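Dobrar cuecas boxer para a gaveta

As cuecas boxer de tecido fino escorregam umas sobre as outras e abrem-se assim que alguém mexe na gaveta. A dobra que usamos em casa segura-se com o próprio elástico e serve também para malas de viagem.

O que é preciso

Uma superfície lisa e clara, à altura da cintura. Uma tábua branca em cima da mesa chega bem. A cama não serve, o colchão cede e as dobras saem tortas.

Como fazer

Estenda a peça ao comprido, com a frente para baixo e o cós do lado oposto ao seu. Passe a mão aberta do cós para as pernas, para tirar o grosso dos vincos. Não vale a pena passar a ferro.

Dobre um dos lados para o centro, depois o outro por cima. Fica uma tira comprida, com a largura de um terço do cós. Acerte as bainhas das pernas uma pela outra antes de continuar.

Segure o cós com uma mão e traga as pernas para cima com a outra. Se sobrar tecido, meta-o dentro do elástico e puxe a borda do cós por cima, até o rolo ficar preso.
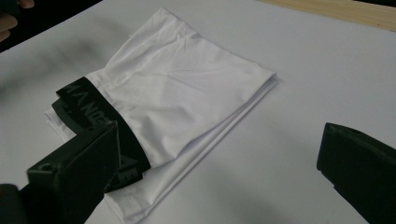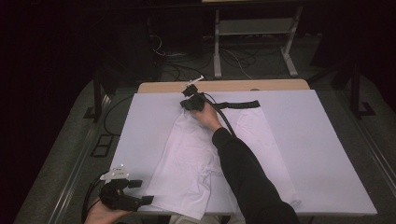

Tecido branco e cós preto na primeira fotografia; na segunda, a peça estendida ao comprido sobre a tábua.

Os tecidos elásticos e brilhantes fogem mais do que o algodão. Nestes, carregue no cós enquanto dobra o resto e só largue no fim. Se as camadas ficarem desencontradas de um dos lados, desfaça a última dobra e repita; não é preciso recomeçar tudo.

Na gaveta

Arrume os rolos em pé, com o cós virado para cima. Usamos as divisórias Tovside, cortadas à medida da gaveta. Cada fila deve ficar justa, mas deixe folga para tirar uma peça sem arrastar as do lado.

Separe as brancas das escuras. As brancas que já amarelaram no cós ou nas costuras podem ficar de molho em água morna com percarbonato, durante 3 horas, antes da lavagem normal. Leia primeiro a etiqueta: nem todos os elásticos aguentam.

Em agosto, com a roupa a secar ao sol, recolha as peças elásticas assim que estiverem secas. O calor prolongado gasta o cós e um cós lasso já não segura a dobra.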